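Exposed heating pipes knocking at night, what did you do?

Posted in: Old Apartments and Repairs
March 2024

przemek_z
Hello to everyone. I moved to my apartment on Midach Street in the autumn and I have a problem with noise. The heating pipes in my building go under the ceiling and they are open, without any cover. When the heating starts, at around 5 in the morning, they knock. First it is slow, then quicker, then it stops for a while and comes again. I have measured with my phone how long it continues, and on the worst morning it was 12 minutes.

The building company is called Liltach and they answered me that "such sound is within the norm for the type of installation." I would like to know if anybody here made the knocking smaller without cutting the pipes. I rent, so I can't do big works. I attach one photo from a room with white walls and the pipes at the ceiling.

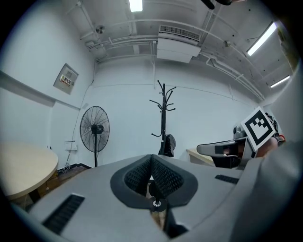

Khúc thinks it is the brackets and I should look there before I write to the company again. The pipe becomes longer when it gets warm, it is held too tightly, and then it jumps. Put a piece of felt between the pipe and the bracket, and do it in summer when the heating is off.

usau_resident
I don't agree with the felt. We had the same in Usau and I put felt on 7 brackets. After one month it was flat like paper and the knocking came back. What helped was to open the bracket by half a turn so the pipe can slide. But if you rent, please ask first, in writing.

mornings_are_bad
Half a turn can be too much if the bracket is old. My neighbor did this and the pipe went down in the middle, and after that the air collected in the high part and there was bubbling in addition to the knocking. Two noises for the price of one.

usau_resident
Then your neighbor had not enough brackets. It is a different problem.

mornings_are_bad
Maybe. I only say that he should look how far they are from each other before he touches anything.

przemek_z
Thank you for the answers. I wrote to Liltach again and asked if I may loosen the brackets. They said a technician must do it and it costs 400, and the next free time is in September. For that money I can buy very many earplugs.

Yesterday I went on the ladder and listened with my ear near to the wall. I believe the sound comes from the place where the pipe goes through the wall to the next apartment, and the brackets are quiet. The hole is filled with something hard, like plaster. Also the wooden floor carries the sound, I can feel it with my feet when I stand near the bed.

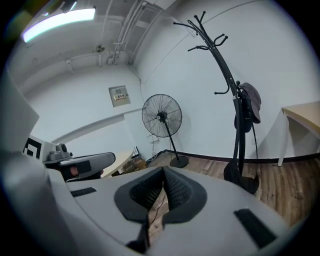
So my new question is about this hole. Is it allowed to take out the plaster around the pipe and put something soft in it? I am afraid that it has a purpose against fire, and I don't want to make a hole into the bedroom of my neighbor.

Khúc
Don't remove it yourself. Between two apartments the filling often has to stop fire and smoke, so the soft material must be the correct one. I take back what I said about the brackets, if you heard it at the wall.

usau_resident
For once I agree with Khúc. Ask also the person on the other side. If they hear it too, you are two people who complain, and the company answers quicker.

heizung194
Did you ask them to start the heating more slowly? In our building they changed the setting so that the water gets warm step by step, and it cost nothing. The knocking is still there but I sleep through it.

przemek_z
I did not know that this is possible. I will write to them on Monday and ask about the setting, and I will knock at my neighbor's door this evening.

Przemysław Zalewska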